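Why Do Dark Things Look So Dark?

Hi, I'm Afaf Hamdan, and I love shadows!
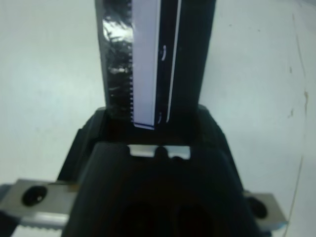

Put something black in front of a pale wall and its shape pops right out – even if you squint. A pale wall bounces lots of light back to your eyes. Black stuff soaks most of it up, so small dents and holes are hard to spot. Shiny metal bounces light too, and sometimes you get a little glint. Try it with a dark book and a white sheet. Then tip the book slowly and watch its edges!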